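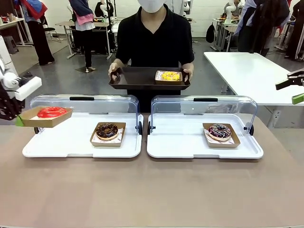

Section 2. Planning and budgeting before you order

Read this section before you request a quote for a Kandero two-arm serving station. It covers the counter, the trays, the spare parts and the people you will need during set-up.

2.1 Measure the counter

1. Measure the length and depth of the counter where the trays will sit.
2. Mark the spot where a person will stand to receive or return items. Keep it clear of stools, bags and cables.
3. Open every display cover fully and check that the arms can pass over it. Covers that lift from the front need more height than most buyers plan for.
4. Send the measurements to your dealer with the order form.

Note: Buy the display trays first. Changing a tray after the arms are set up means teaching the positions again, and that time is billed.

2.2 Set the budget

Use three lines – equipment, set-up and running costs. Do not put set-up under equipment. Emanuel Onu, who handles site planning at Ostirico, asks buyers to hold back $2,000 for changes found in the first month. If it is not spent, move it to spare parts. 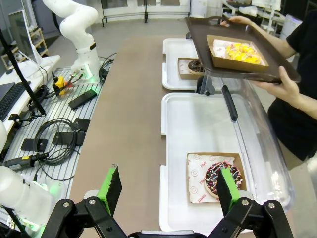 Finger pads wear and should be treated as a supply item. Order two spare sets with the station (part 214). Cable covers are part 301 and are sold separately.

Caution: Do not swap in pads from another maker without running the grip test again. A softer pad can crush a paper box, and a harder one can let it slip.

2.3 Plan the test items

1. Choose the packaging you will use every day and buy enough for the full test period.
2. Test with real food as well as empty boxes. Glaze and toppings change the weight and can stick to a liner.
3. Include more than one shape and color of item.
4. Write down the box size and supplier. If either changes, tell your dealer.
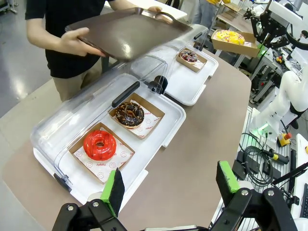

2.4 Plan staff time

Set aside one person to handle trays and one to watch the arms. The second person must be able to reach the emergency stop at all times and should have no other task.

Caution: Do not reach under a raised cover while an arm is moving.

Orders placed by the end of August ship with the current tray mounts. For quotes on older mounts, write to Farzana Howlader at the parts desk.

14 shares
3 comments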